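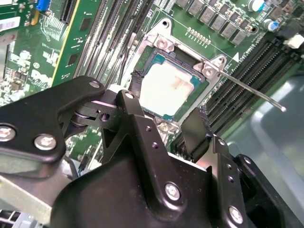
February, Sasaki bench, after lunch

I've been rewriting our handling rules for the board cell all morning, and I'd like to get the reasoning down before I forget why I changed half of them. The old sheet came over from Vustotine more or less whole, and it was written for boxes and castings, so it has pages on keeping people clear of the arm and hardly a word on keeping the arm clear of the work. A motherboard needs the second sort far more. With the load plate up and the processor sitting there in its socket, like the one on the bench now, everything that can be ruined is within a finger's width of everything you want to hold. So rule one in the new draft is simple: plate up means slow mode, full stop. No jogging at normal speed, not even "just to get it into position" (I've done it, we've all done it).

Slow mode needs a number or it means nothing, so I've put 50 mm a second for the approach and 2 mm a second for the last bit of travel. I wanted to go lower on the approach but the job then takes ages and people start switching it off, which is worse than having no rule at all. Happy to argue about this one!

Next, the load lever. The old sheet says "secure loose parts" and leaves it there. I've now written that the planned path must go round the lever in whatever position it's been left, and that the position gets written on the job card before the arm is enabled. I know, more cards. But the path checker in Huvura only knows about what we tell it, and a thin bit of metal sticking out at an angle is just the sort of thing we forget to tell it.

Paste. The processor lid has a cloudy smeary look, with a bit of pinkish brown on it, and I'd guess that's old thermal compound. My rule is that no pad touches a lid until the lid has been cleaned by hand and somebody has initialled for it. Paste on a pad gets carried to the next thing the pad touches, and I don't want to be picking it out of contacts. Same goes for the pads themselves: they get looked at under the magnifier before every shift. If the edge is going rough or stringy, change it. I've had a proper look at the right-hand one and its top edge is rough enough that I'd swap it under the new wording, so that's on my list for this afternoon.

Finger screws get a torque check every 2000 cycles. That figure is from the Dendden cell, where they've been at it far longer than us, and I've no better idea so I'm keeping it until we have our own log. Witness marks on the screw heads too please, in the white pen, not the yellow one that rubs off.

Static: wrist strap for anyone reaching in, and the gripper body bonded to the same point as the chassis. The old sheet only mentioned the person. I measured the bond before lunch and it was fine, but I'd like it done at each start-up and written down.

Draft is up to 18 rules, which feels like too many for a wall sheet. I could fold the two about cable dressing into one, and the bit about drinks on the bench should really be in the general shop rules - though I notice my own mug is sitting on the printout as I write this.

Still to do:
Change the right-hand pad and bag the old one with the cycle count on it.
Ask the Dendden lot whether they check torque warm or cold.
Find out if Huvura can refuse to run when the speed field is left blank. If it can't, the cell stays in slow mode by default and you have to ask for anything faster.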